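Fongchan Ratanaporn on sharing a kitchen with the arm

Aug 18, 2019

Fongchan Ratanaporn has worked in kitchens since she was seventeen, and for most of that time the thing beside her was a person who wanted to borrow her knife. Now it's an arm. She is the senior kitchen hand at Stutik, a company that wants robots to do the putting-out and putting-away in small staff kitchens, and she spends her shifts at the counter where the machine learns its trade. We talked over tea, which she made herself.

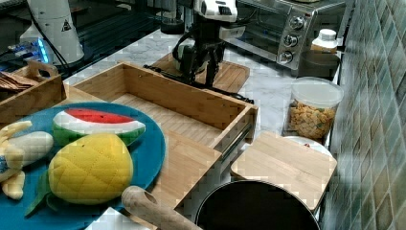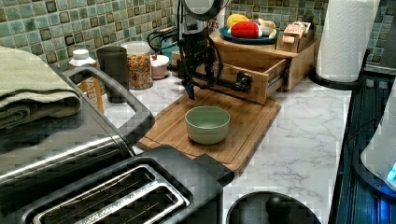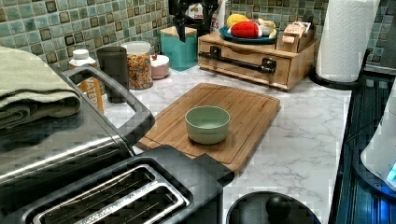
Gripper, cutting board and counter at Stutik.

Does having a robot at the counter mean less work for the people there?

Less of the fetching and more of the looking, Ratanaporn says. "I used to finish the day with sore feet. Now I finish with sore eyes. I'm told that's progress."

She came over from Arden, a catering outfit that fed office workers from a basement and had, by her account, one good oven and two bad managers. The ad for Stutik asked for someone with kitchen experience and patience. She assumed the patience was for the customers. There weren't any customers.

Her first month was in May, and she remembers it mainly for the bowls. The arm was being taught to pick one up and set it down somewhere sensible, and someone had to put it back where it started so it could have another go. On her longest day she did 153 resets. "My mother rang that night and asked what I'd done at work. I said I moved a bowl. She said, all day? I said yes, Mum, all day, and they gave me a badge for the door."

The job has grown since then. The engineers, she found, knew a great deal about joints and motors and not much about where people keep things. They'd programmed a lovely tidy counter with the cups lined up by height. "I asked who makes the tea in this kitchen, a giraffe? You want the cup where your hand goes. It took them a week to change it and they called it a workflow insight."

She now writes what the company calls task notes, plain instructions covering the small decisions a kitchen hand makes without thinking. Which way a handle should face. When a drawer can stay open and when it's going to get somebody in the hip. There are 121 of them so far, and she has been asked for more. She gets a higher rate for the writing, which she had to ask for twice.

Kanyarat Kongkaew runs the floor and sat in for part of our chat, mostly, I suspect, to make sure I got the name of the product right. (It's Khamphan. Ratanaporn calls it "himself", as in "himself is having a slow morning".) Kongkaew is frank about the shape of the thing. The first site, a shared office building called Pornwood, has 40 people using one kitchen, and the tenants were told the robot wouldn't cost anyone a job.

"It was true when we said it," Kongkaew says. "The woman who does that kitchen still does that kitchen. But they had a second shift going begging and they haven't filled it. I don't think you can pretend those two facts have never met."

Ratanaporn doesn't pretend. She has cousins in cleaning and catering and they've had words with her at family dinners. One of them asked if she was proud of training her own replacement. She told him she'd trained her replacement at every job she'd ever had, and that this one at least didn't ring her on her day off to ask where the foil was.

She thinks about it more than the joke lets on. What bothers her isn't the lifting and carrying, which she is glad to see the back of. It's that a kitchen hand's job was often someone's first job, hers included, and you learned the rest of the trade by standing near it. "If himself does the bowls, where does the seventeen-year-old stand? I've asked that in meetings. Everyone writes it down very carefully."

There are other changes, less grand. The room is quieter. She talks to herself now, a habit she blames entirely on her co-worker's lack of small talk. Breaks happen on time because the software wants them logged, and she admits that after years of eating standing up she has come to enjoy this. She has also lost the ability to walk past a crooked cutting board in anyone's home.

Kongkaew, for her part, says the company has changed how it hires. The next two positions on the floor ask for kitchen or cleaning experience and don't mention a degree. The pay is set down in the ad. I asked whether that was Ratanaporn's doing and got a look that passed between them and wasn't translated for me.

Every attempt the arm makes goes into a log, and the count stood at 3105 on the day I visited. Ratanaporn isn't impressed by the number. She reckons she'd have picked up a bowl that many times before her first pay rise at Arden, and they didn't keep a chart of it.

Would she want one at home? She considers this for longer than I expected – long enough for Kongkaew to look hopeful.

"To put the shopping away, yes," she says. "To cook, no. I've seen how long it thinks about a bowl. We'd be eating at midnight."

Then her break was up, according to the software, and she rinsed both our cups and went back to the counter.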